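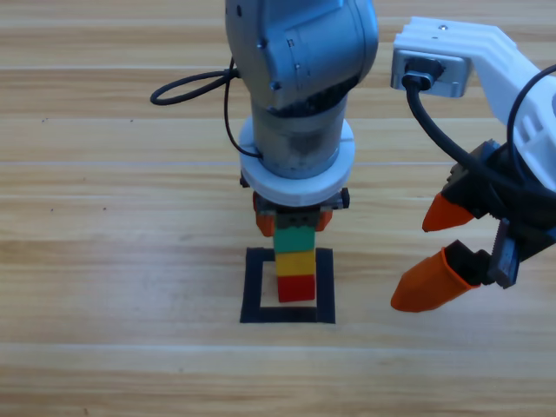

Home | Features | Automation | Archive | Subscribe

Still Learning to Tidy Up

E-mail this article | Print this article

Three colored blocks and a square of black tape make up one of the simplest tests of a household robot. The blocks have to end up in the square, stacked green on yellow on red. A child of two can usually manage some version of it. For a machine, the task contains most of what makes a kitchen counter hard.

Reto Eberhard has run the manipulation bench at Plamidton for six years, and he keeps the block test for that reason. "People want to see a shirt folded," he says. "I want to see where the error comes from. With a shirt you can't tell."

The errors come from a few places. A camera estimates where a block sits, and the estimate is off by a millimeter or two. The fingers close and push the block slightly before they grip it. When one block goes down on another, the contact force shifts both. Each error is small, but in a stack they add up. A gripper that holds only the top block has no direct hold on the ones below, so a sideways move that would be harmless with a single block can tip the column.

The bench software, Trondine, learns from recorded runs in which a person steers the arms by hand. Eberhard's group trained the current version on 3000 of them. On the stacking task, with blocks in positions it had seen before, it completed 248 trials before its first drop. When the starting positions were moved to a part of the table it had not been trained on, the first drop came at trial 19.

That gap is the main obstacle between the lab and the home. A factory can fix the position of a part with a tray or a jig. Clolitz, which packs replacement filters for air handling units, put a single arm on its line last August and spent more on the trays than on the software. The arm now handles some 4000 filters per shift. It cannot pick up one that has landed outside its tray – a worker does that, and restarts the line.

Two arms widen the range of tasks. One can hold a jar while the other turns the lid, or pass over an object that is awkward to reach. They also add planning work, as each arm is an obstacle to the other. In the Plamidton setup a shared stop distance keeps them apart, and handovers run at half speed.

Soft goods remain the weak point. Figueiredo, a commercial laundry operator, tried a two-armed cell for feeding towels into a folding machine and dropped it after one season. The arms found a corner of the towel reliably. Finding the second corner took longer than a worker needs for the whole towel.

Loading a dishwasher falls between the two cases. Plates are rigid and racks are regular, but glass is hard for depth cameras and the order of items is never the same. Eberhard expects a usable machine for cafeterias before one for apartments. He declines to give a year for either.

His next change to the block test is modest. The tape square will be made smaller, and the blocks will start on their sides.

Last updated: 19 May 2021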